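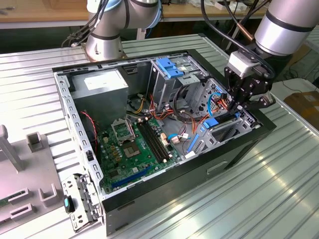 Kiln notebook, September, Sunday evening

Moisture readings, larch stack, Wulthorpe shed

Oven-dry samples out at 18:00. Weighed on the small balance, not the bench one, which still drifts after switching on and needs Lorenz C. to look at the feet. Sample boards were cut well in from the ends, bark side marked in pencil. End grain sealed on the boards going back into the stack, not on the oven pieces.

Wet mass of the control board 883 g. Oven-dry mass to be confirmed tomorrow after a second weighing. I am not writing down a moisture content until two weighings agree. Last batch was entered after one weighing and the figure had to be struck out.

Pin meter against oven

The pin meter reads higher than the oven on larch, as before. The difference is larger near the shell than in the core. Flurina thinks resin at the pins. I think it is the species setting, which was on spruce when I picked the meter up. Reset to larch, pins wiped with spirit, readings repeated on the same holes and again on fresh ones. Fresh holes are more consistent. Old holes should not be used again, even where the board is marked for it.

Temperature correction: Silvan has been applying it by hand and the meter also applies it, so the earlier columns are corrected twice. I have put a line down the margin beside the affected rows. Raw values can be recovered from the logger files.

Logger files

The Mirkik run is complete as far as the wet bulb goes. Dry bulb has a gap of 146 minutes in the night. Fan current is continuous across the gap, so the fans were running and only the probe channel dropped out. Connector on that channel reseated. It was not tight.

Interval is set at 300 seconds. That is long enough for the drying phase and too long for the warm-up, where the wick temperature moves quickly. Proposed for the next charge: shorter interval until the set point is reached, then back to the present one. Grabner's old schedule sheet has a similar note against softwoods but gives no interval.

Files to be kept in two places from now on, one of them off the office PC. File names with charge and stack only. Names with "new" or "final" in them will be deleted.

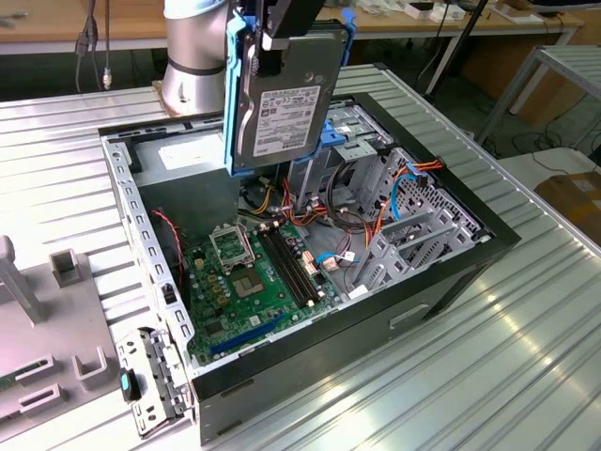

3.5-inch drive in its blue caddy, tower open underneath.

Wick and water

Wick was stiff at the top and had a brown crust. Replaced with a fresh length, boiled first. Reservoir filled with distilled water. The tap water left scale last winter and the depression read low for the whole charge. Reading settled after the change. I will compare against the hand psychrometer before trusting it.

Checking and casehardening

Prong test on two boards from the middle of the stack. Prongs turned in slightly on both. Not bad enough to reject, but conditioning should be longer than the schedule says. Surface checks on the top course only. L. Ortner wants weights on the top course next time and I agree. The stickers in that course are out of line with the ones below and need correcting at the same time.

Open

Second oven weighing, control board.
Rework Silvan's columns from raw.
Ask Winside whether the spare probe is the same length as the one fitted. E. Tanner has the order sheet.
Door seal, lower hinge side, still leaking. Chalk mark left at the place.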